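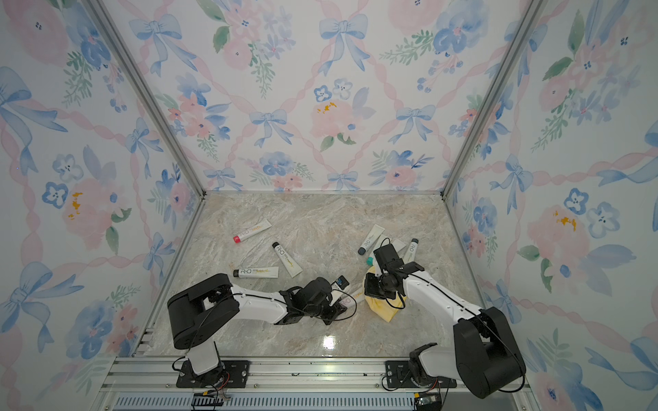

Both arms among the tubes, right gripper over the yellow piece. Note the loop of thin cable near the right gripper.

Cell 2 cable fault, Skedthorpe workshop
Posted July 4, 2019

The sorting cell at Skedthorpe stopped on its own in the middle of a run. The right arm froze, the left arm kept moving for a moment longer, and the two grippers touched. No one was hurt and no parts broke. The arms were down for the rest of the shift and we lost the log for that run.

The controller gave fault 201, lost signal from the wrist. We had seen it once before, in April, and put it down to a bad plug. Khalil Karam swapped the plug then and the cell ran well until cycle 3279, when the same code came back.

This time Khalil took the cable off and bent it by hand with a meter on it. It cut out at one spot a short way behind the gripper. The outer jacket looked fine. Inside, one wire had worn through from being flexed at the same point on every reach. The slack had been left loose at the wrist so the gripper could turn freely, and over time it had worked its way toward the fingers.

The second problem matters more. When one arm drops out, the other is supposed to stop with it. The stop signal was being passed through the task program, which was busy waiting for the right wrist to answer. Jayson Dalisay found this by pulling the cable on purpose with the left arm parked well clear. The left arm took nearly a second to stop. The stop is now wired straight between the two controllers and doesn't wait on the program.

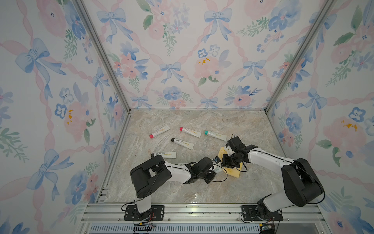 Hacer Demirtaş

The two grippers meet over the yellow piece, with a small tube held upright in the left one. Shared reaches like this are where a late stop causes trouble. There is very little room between the grippers at this point, and either arm can push the other if it keeps going.

Changes made to the cell:

The wrist cable is a high-flex type on both arms. The old ones have been thrown out, including the spare.

Slack is clipped at the forearm and checked at the start of each shift. If a loop can reach the fingers, the cell doesn't run.

Wrist cables are replaced every 1000 cycles whether they look worn or not.

Only one arm at a time may enter the middle of the floor at full speed. The second comes in slow.

Hands stay out until both controllers show stopped. On the day of the fault the right arm was still and it would have been easy to reach in on that side while the left was moving.

Arif Pathirana has the same layout at Priramham and is checking his stop wiring this week. If you run two arms on one task program, pull a wrist cable with the cell clear of people and watch the other arm. Send what you find to me or to Jayson. The wiring sheet is in the Cell 2 folder, next to the old one, which is marked do not use.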